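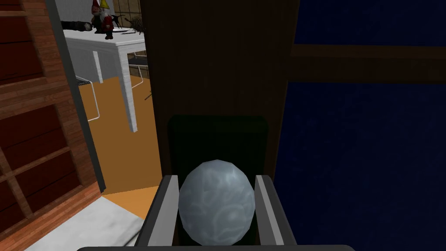

**Where do the academy leavers go? Stondow RFC under-18s to senior rugby**

Sports Studies, second year project. Group: Amber Pilkington, Kheri Nyaga, Gayan Gazi. Supervisor: Josée Gosselin

## What we wanted to know

Stondow run an under-18s side and every summer a group of them are too old for it. Some sign for the senior squad, some go to Braton or Umberg, some just stop. We wanted to find out what makes the difference. First idea was size and position (props stay, wingers leave, basically). Changed after talking to the players.

## What we did

- Interviews, 17 leavers from the last 2 seasons. Asked for 19, two never got back to us.
- One long chat with Clifford Lavoie, who coaches the forwards and looks after recruitment
- Read the match programmes and signing notices on the club site. Patchy. Some seasons have no programmes at all so we didn't use them for appearances.

Interviews mostly done by phone, a few at the ground on a Saturday after the match. Kheri typed them up.

## What we found

Position mattered less than we thought. Travel came up in nearly every interview. Training is at 7pm, and the last bus out of Stondow goes before it finishes, so anyone without a lift or a car is stuck. Braton train earlier and are next to the station.

Timing as well. Senior offers go out in August. By then most players with a college place had allready accepted it and Umberg had spoken to them back in the spring. One hooker said he'd have stayed if anyone had rung him before his exams.

Money, a bit. The club has a bursary from Jadoon, up to 3,000 pounds a year, for players who stay local and study. Most of the leavers hadn't heard of it. Lavoie said it was on the noticeboard.

## Problems

Small sample, one club. We only spoke to boys as the girls' side hasn't had any leavers yet. Also Gayan played for Stondow under-16s and knew a few of them, which probably helped but might of changed what they told him. Didn't get anyone from Braton to talk to us.

## If we did it again

Start earlier. Same questions for everybody, ours drifted after the first few. Would like to ask parents about the lifts.

Interview questions are in Appendix A, consent forms handed in seperately.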